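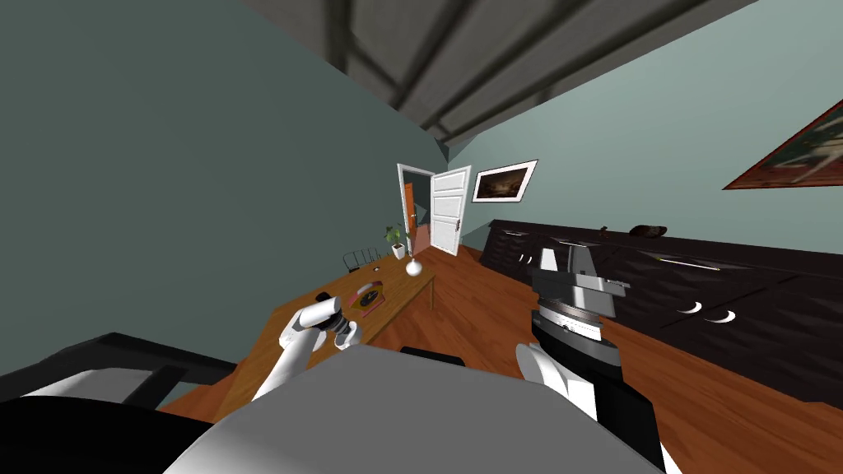

Room with open door

Forum: Thyroid and Hormone Conditions > Medication and Dosing
Thread: Switched from Belard to Selirura, TSH went up

tsh_logbook
Same dose on paper, 100 mcg, both levothyroxine. The pharmacy changed the manufacturer in December. TSH before the change was 2.0. At the next draw it was 6.4. No new medications, no weight change, same lab. My doctor wants to raise the dose. I would prefer to go back to Belard at the same dose and retest. Has anyone done it in that order?

marnie_k
How long between the switch and the blood draw? Anything under six weeks doesn't tell you much.

tsh_logbook
Eight weeks. Draw was at 7:30 in the morning, fasting, tablet taken after.

Rurnton_Pete
Two results are not a trend. TSH moves over the day and between seasons, and mine has gone from 1.9 to 4.1 on one brand with nothing changed. I would repeat the test before blaming the tablet. Ask for free T4 on the same sample.

marnie_k
1.9 to 4.1 is one thing. 2.0 to 6.4 after a manufacturer change, with timing controlled, is a different size of movement. Generics are allowed some variation in content and some people notice it.

Rurnton_Pete
Some do. Others started taking calcium with breakfast and forgot to mention it. OP, do you take calcium, iron or an antacid? How long do you wait before coffee?

tsh_logbook
No calcium. Iron at bedtime, same as last year. Coffee used to be an hour after the tablet. Looking at my notes, it has been closer to 20 minutes since I started working from home.

Rurnton_Pete
Then you changed 2 things, the brand and the coffee.

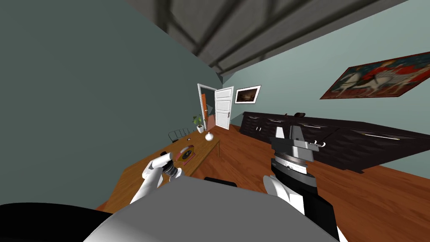 Interior, second view

Annelies Jacobs
I have been on replacement for 19 years, after a total thyroidectomy. Three manufacturers in that time. The first switch did nothing measurable. The second took me from 1.3 to 5.8, and going back brought it down to 1.6 at the same dose. I keep all my results in a spreadsheet with the lot number from each bottle. Maes Pharmacy will write the manufacturer on the order if the prescriber asks for it, other pharmacies may not.

I disagree with Pete that the coffee has to be sorted out first. If the doctor agrees, fix both and retest in six to eight weeks.

Rurnton_Pete
If both get fixed and the number drops, you won't know which one did it.

Annelies Jacobs
Correct. I would still want the number to drop.

gland_total
Check the price before asking for a named brand. My plan rejected it and the year's bills, with two extra lab visits, came to $1,088. The appeal took four months.

tsh_logbook
Update, June 27, 2021. Doctor agreed to hold the dose. Free T4 was low normal. Back on Belard, coffee at 60 minutes, repeat draw in seven weeks. Will post both values.

marnie_k
Post the reference ranges too, please. Labs differ.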